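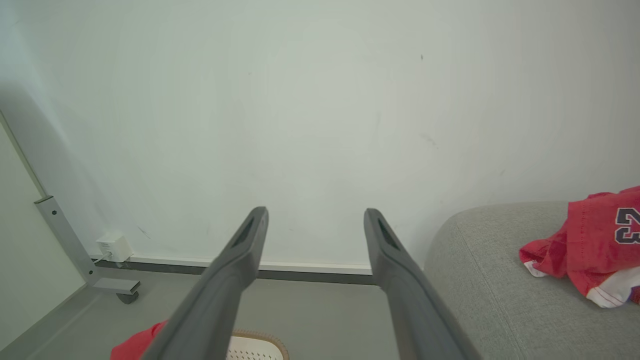 Florken Rebound Board, 2 months on
Posted 1/10/18

The Florken is a soccer rebounder for people who practice passing alone. Marimham sells it as "match speed" training. I had my doubts in May, when the first version came out, and this one hasn't cleared many of them up.

A firm pass from 9 yards comes back at maybe half the pace you gave it. Hit it harder and the board creeps backward, so you spend the evening dragging it into place. My old Preda net cost $37 and did the same job, only louder. 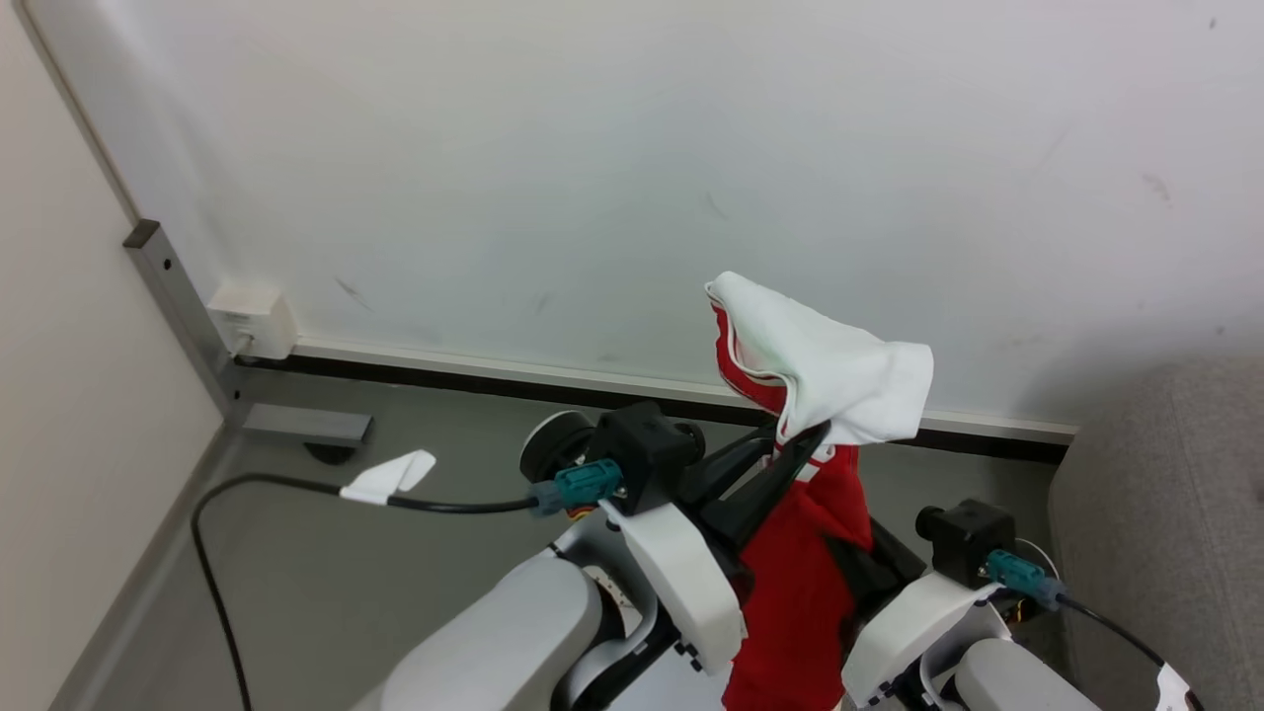 Setup and the app

Allow around 24 minutes and bring your own wrench. The Clarkar app that comes with it logs "touches," but it missed plenty of mine and counted a dropped water bottle.

Fine for kids under ten. Anyone playing in a league should find a brick wall first.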